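4.3 Régler l'approche du levier

Cette section suppose que Pravus est installé, que la scène « levier sur table » se charge sans message rouge et que vous avez lu la section 4.2. Si vous avez sauté la 4.2, vous y reviendrez de toute façon à l'étape 3.

1. Ouvrez le fichier de tâche et repérez le bloc approche. Il contient deux points de passage : le survol et le contact. N'en ajoutez pas un troisième « pour être sûr ».

2. Fixez la graine aléatoire à 37. Toutes les valeurs de ce chapitre ont été relevées avec elle. Les autres graines fonctionnent aussi, mais différemment.

3. Vérifiez que le repère du levier est attaché à la pièce mobile et pas au socle. Dans le cas contraire, le planificateur visera avec une grande précision un endroit où le levier ne se trouve plus.

4. Réglez la distance de survol à 21 mm, puis lancez la planification seule (touche P). Le bras fantôme parcourt la trajectoire sans toucher à la physique.

Note : le planificateur Irnow s'arrête après 684 itérations. Un échec à la dernière traduit presque toujours une orientation de pince impossible. Augmenter la limite permet d'échouer plus lentement.

5. Passez en exécution pas à pas et mettez en pause à la fin du survol. Les doigts doivent être orientés vers le levier, les embouts à faible distance de celui-ci, sans contact.
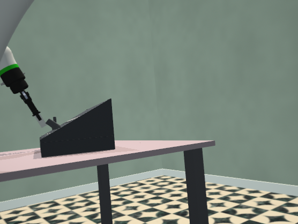
Ctibor Hubáček signale que, chez lui, la pause arrivait un pas trop tard et que le levier avait déjà bougé ; il conseille de placer le point d'arrêt sur l'événement survol_atteint et de laisser la barre d'espace tranquille. La méthode est reprise dans la version actuelle du panneau de débogage.

6. Si un embout traverse le levier, réduisez le pas de simulation avant de toucher aux gains. L'ordre inverse a ses partisans, surtout le vendredi soir de leur projet.

Attention : ne recopiez pas ces réglages sur un bras réel. Le simulateur pardonne les collisions, l'atelier les facture.

7. Enregistrez le profil sous un nouveau nom. Le profil par défaut est écrasé à chaque mise à jour, sans préavis ni remords.

Suite : 4.4, Fermeture de la pince et seuil de force.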